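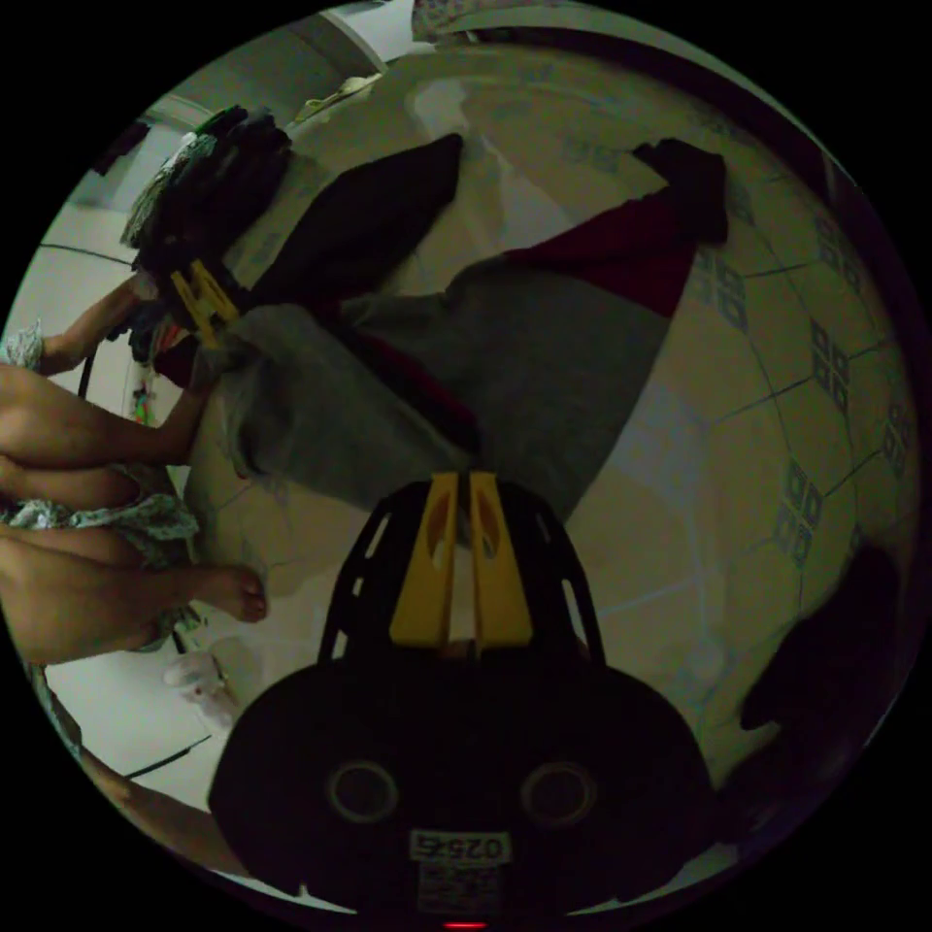 Clothes should be laid out on the floor before anything is folded, according to Jintana Panyasiri, because a heap hides how many large pieces are in it and the shelves get filled in the wrong order. Her remark came during the spring sorting at the Boonyarit clothing exchange, which closed its intake on 31/03/2023 with 2,584 garments on the books.

The exchange took in 1,085 of those garments in its final two weeks. Most were heavy items, mainly sweatshirts, lined trousers and knitwear. Intake of summer clothing stayed low and is expected to pick up in May.

Sorting is done on the tiled floor of the ground level. Gray and black pieces are spread flat, checked at the cuffs, seams and waistbands, and then folded to a standard width that fits the Doker shelving along the corridor. Garments with contrasting panels, such as gray with dark red, are washed separately the first time. Under the current rules, long sleeves are folded in across the back and trousers are folded once lengthwise and twice across.

A total of 186 garments were set aside for repair. Worn cuffs were the most common fault, followed by split seams and missing drawstrings. Repairs are handled at the Deltuver workshop, which returns finished pieces in batches. Items that cannot be mended are cut down for cleaning cloths.

Chutima Phromma, who keeps the exchange's stock list, said the folding width was reduced this year after stacks on the upper shelves began to lean. The narrower fold adds a little time per garment but allows 2 more stacks on each shelf. Thick sweatshirts remain a problem and are now stored on the bottom row only.

Sorted winter clothing will be kept in the Fetero storage room until fall. Visitors may still ask for a particular size at the front counter. Bags left outside the entrance after closing will not be accepted.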